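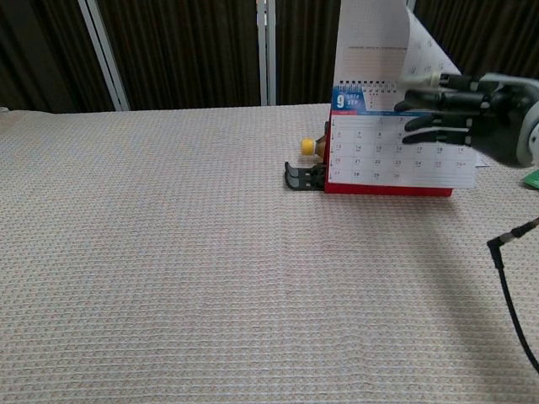

MESEX, Nov 20, 2022 – The first full survey of printmaker Qiuyue Hou's work has opened at the Indell Museum, bringing together 70 woodcuts, etchings and hand-bound books made over four decades.

"Qiuyue Hou: River Papers" fills the museum's second floor and stays up through May. Many of the prints come from private homes and have not been shown in public before. The largest, a river view printed from 12 separate blocks, hangs by itself in the east gallery.

Hou moved to Mesex as a student and taught night classes in relief printing while building up her own studio. She sold few prints in those years, and most of her early editions ran to fewer than 200 copies.

"I kept the blocks under the bed," Hou said at the opening. "Some of them I had forgotten cutting."

The museum said about 550 people came on the first day. A catalog with an essay on Hou's book bindings is on sale in the lobby, published by Vimside Press.

Hou will give 2 public talks during the run, one on paper and one on carving tools. Both are free with museum admission, but seats must be reserved at the front desk. After Mesex, a smaller version of the show will travel to the Lu Gallery, where it will be joined by several of the original blocks.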